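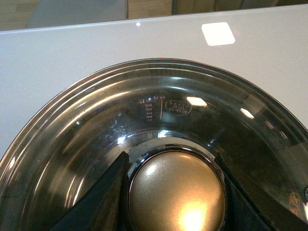
Care of the Large Pots: Updated Guidance for Kitchen Users

Residents and member groups who use the shared kitchens at Cisternas House and the Edimora Annex are asked to read the following guidance before their next booking. It replaces the two-page sheet that was kept in the kitchen binder and takes effect in March. Copies will be placed in both kitchens and at the front desk.

The Wernari Residents' Association prepared 3,086 portions of food in its two shared kitchens last year, counting community lunches, the after-school supper and private bookings. Most of those portions passed through the large stainless steel pots. The pots are sound and the Association expects to keep them in use for many years. Their interiors, however, have been the subject of more comments at the desk than any other item of kitchen equipment, and the old sheet did not answer the questions that were being raised.

What the marks on the inside are

Grayish-white specks and smears on the inner wall of a stainless steel pot are a common sight in this building. In most cases they are one of three things: minerals left behind when tap water dries, starch from rice or pasta water, or detergent that was not fully rinsed. A polished interior shows such marks more readily than a brushed one, and they are easiest to see when the pot is tilted toward a window or a ceiling light.

Mineral spots are harmless. They feel slightly rough or cannot be felt at all, and they do not come off with a dry cloth. Starch has a duller look and softens in warm water. Detergent residue becomes slippery when it is wetted. A pot with starch or detergent residue should be washed again before food goes into it. A pot with mineral spots only may be used as it is, although users are asked to treat it by the method given below when time allows.

A rainbow or bluish tint on the steel comes from heat. It does not affect food and needs no report.

Washing after use

Let the pot cool on the counter or on a cold burner until the outside can be touched comfortably. Cold water should not be poured into a hot pot, as the base may warp and will then rock on the flat-top stove at Cisternas House.

Scrape out remaining food with a wooden or silicone spatula and put it in the food waste bin. Rice should not go down the drain in either kitchen. The sink at the Edimora Annex has been blocked by rice twice since the fall, and the second repair was charged to the group holding the booking.

Fill the pot with warm water to above the food line, add a small amount of dish soap and leave it to stand. For ordinary cooking a short soak is enough. For rice, oatmeal or anything that has caught on the base, allow 40 minutes. Users with late bookings should start the soak before they sit down to eat, so that washing can be finished before the kitchen closes.

Wash with the soft side of the sponge, including under the rolled edge of the rim. Where the lip has ridges, food collects between them and dries hard; a soft brush is kept on the hook beside each sink for this purpose. Steel wool, metal scrapers and scouring powder are not permitted on the inside of any pot.

Rinse twice. Most of the residue reported at the desk last year came from pots that had been rinsed once, quickly, with other people waiting for the sink.

Dry the pot at once with a clean towel, starting with the inside wall and finishing with the base. Pots left upside down on the rack to drip are the chief source of water spots, and the water at Wernari is hard enough to leave them within the hour.

Removing water spots

White vinegar is kept in the lower cabinet of each kitchen in a labeled bottle. Pour a little onto a soft cloth and wipe the spotted area in the direction of the curve. Leave it for a few minutes, then wash with soap, rinse twice and dry. The treatment may be repeated if some spots remain.

For a heavier film, mix one part vinegar with three parts water, pour in enough to cover the affected area, and warm it gently on the stove with the fan running. The mixture does not need to boil. Turn off the heat, let the pot cool, and then wash it in the usual way. Vinegar must never be used together with bleach or with any product that contains bleach. Bleach should not be used on the steel in any case, as it causes pitting.

Salt may also pit the metal when it lies at the bottom of a pot in cold water. Users who salt their cooking water are asked to wait until the water is boiling and to stir it in.

The measuring scale

Some inner pots made for cooking rice carry a scale on the inside wall, with small numbers and tick marks in a column. On several pots the figures are small and difficult to read against polished steel, particularly under the evening lighting. The following points should help.

A scale of this kind generally shows the water level for a given quantity of rice. It is not a measure of the whole contents in cups or quarts, and it should not be used to measure stock, soup or milk. The quantity of rice is measured first, using the cup that belongs with the cooker, and the water is then brought up to the matching line. Several users have reported wet rice after measuring with a standard kitchen cup, which is larger.

Where the scale has more than one column, each is usually intended for a different type of rice or for porridge. The heading at the top of the column states which. If the heading cannot be made out, ask at the desk for the instruction folder, in which the scales have been copied out in large print.

Read the line with the pot standing level on the counter and with the eye as near as possible to the height of the water. A pot viewed from directly above will give a false reading. Residue over the scale makes the lines harder to see, so this part of the wall deserves a second wipe when the pot is dried. The marks should not be scrubbed, and no user should add marks of their own with pen, tape or a sharp point.

Setting pots down and putting them away

The pale counters show scratches and gray rub marks from metal bases. Lift pots; do not slide them. A folded towel or one of the cork mats should go under any pot that is heavy or still warm. A full pot should be carried by two adults, and the path to the sink should be cleared first.

Inner pots from rice cookers must be completely dry on the outside before they go back into the cooker. Water trapped between the pot and the heating plate will damage the plate, and a grain of rice in the same place will keep the pot from sitting flat.

Pots are stored right side up, with a cloth between them when they are nested. Lids are kept in the rack on the left of the pantry door and should not be left on a stored pot, where they hold in moisture and odors.

Dents, loose handles and replacements

A small dent in the side of a pot is of no concern. A dent in the rim, a base that rocks, or a handle that moves should be reported on the equipment slip, and the pot should be placed on the bottom shelf of the pantry until it has been checked. Please do not tighten handles yourself. The repair service at Cliltix collects from the Annex once a month and returns most items on its next visit.

The charge for recleaning a pot left dirty is $40. The charge for a pot damaged by steel wool, bleach or boiling dry is $80, or the cost of the repair if that is lower. These amounts are unchanged from last year. Groups that find a pot in poor condition at the start of a booking should tell the desk before using it, and no charge will be made to them.

Cleaning session in March

A session for descaling and polishing the pots will be held at Cisternas House in March. It will last 60 minutes and is open to all residents and to members of any group that books a kitchen. Cloths, vinegar and gloves will be supplied. Residents may bring one stainless steel pot of their own from home. Nonstick, aluminum and enameled pots cannot be treated by the same method and should be left at home.

The date and time will be posted on the kitchen doors. Places may be reserved at the front desk, where equipment slips and large-print copies of this guidance are also available.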